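New music: Hedside, Abou Zeid and the rest of the winter releases

The release calendar is usually thin after the holidays, but this year a few rap and beat projects landed early enough to be worth writing up. Most of this item is about Hedside, whose second full tape came out on 7th January, and the rest covers smaller releases and a few dates.

Hedside – "Undura"

Hedside is a duo, one rapper and one producer, and they have been putting songs out under that name for four years. The first tape was recorded in a bedroom and sounded like it. "Undura" was made in a proper room over the summer and finished in September, then held back while the samples were cleared. Three songs were dropped from the track list along the way. The version that came out has 16 tracks and runs just under fifty minutes.

The opening stretch is the strongest part. "Toll Road" starts with a piano loop and no drums for almost a minute, and when the drums do come in they are mixed low, so the vocal stays on top. "Second Shift" follows directly with no gap between the two. The subject is night work at a bakery, and the verses go through it hour by hour. It was the first single and it makes more sense on the tape than it did alone.

The middle is slower. There are two skits, one of which could have been left off, and a run of short songs that end after a single verse and a hook. "Keys on the Counter" is the best of them. The guest verses are spread out well enough that the tape still feels like a duo record.

Ermelinda Quintela sings on "Linen" and on the closing track. She has her own EP planned for the spring, and the hook on "Linen" is the part people are already repeating. Her voice is recorded very close and left dry, with only a bass line under it for the first eight bars. The second verse brings the drums back and the song picks up from there.

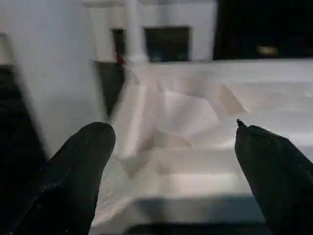

Crumpled white cloth between two black gripper fingers.

Production on the whole tape is credited to Hedside, with extra drums from Drikereck on five songs. Drikereck's drums are easy to pick out – the snare lands slightly late and the hi-hats are left uneven. On "Toll Road" and "Linen" that works very well. On the last two songs before the closer it starts to get tiring, and a straighter beat would have helped.

The tape is on all the usual streaming services. There is also a cassette edition of 1,300 copies, sold through the duo's own shop page, with a fold-out lyric sheet and one bonus instrumental. Shipping starts at the end of the month. Orders are limited to 2 per person.

Abou Zeid – "Corner Light"

Abou Zeid has released a new single ahead of a mixtape that does not have a title yet. "Corner Light" is a short song, two verses and no bridge, over a slowed-down guitar sample. The first verse is about moving back to his old neighborhood and the second is a phone call with his brother, told from one side. He has said the mixtape will be quieter than the last one, and this song fits with that.

The B-side is a freestyle that had been going around as a radio rip for a while. The new version has been cleaned up and the host's talking has been taken out. If you already have the rip, the only other change is a longer ending.

Drikereck – beat tape

Besides the work on "Undura", Drikereck has put up a free beat tape of older material. The beats are untitled and numbered in the order they were made. The early ones are rough, and a few cut off where the file ended. Number nine was later used by Abou Zeid and number twelve is an early version of "Second Shift" at a faster tempo. The download also includes the drum kit, free to use with credit.

Live

Hedside played the whole of "Undura" at their hometown release show, with a live drummer and Ermelinda Quintela as guest. Paid attendance was 2,542, their largest headline crowd so far. The sound was muddy for the first three songs and better after that. "Linen" was played twice, once in its place on the track list and again as the encore, the second time with only bass and voice.

A short run of club dates follows next month. Abou Zeid opens on all of them. Tickets for the smaller rooms are going faster than expected, and a second night has been added in two cities. Doors are at seven and the shows are all ages unless the venue says otherwise.

Also out

The video for "Toll Road" is up now. It is a single take from the passenger seat of a car at night, with the lyrics shown at the bottom of the screen. A clean version of "Second Shift" has gone to radio, and the instrumentals for the full tape will be released separately in the spring.

Next issue: a longer piece on Ermelinda Quintela's EP, and reader picks from last year. Send yours by replying to this email, one song per person, with the artist and title in the subject line.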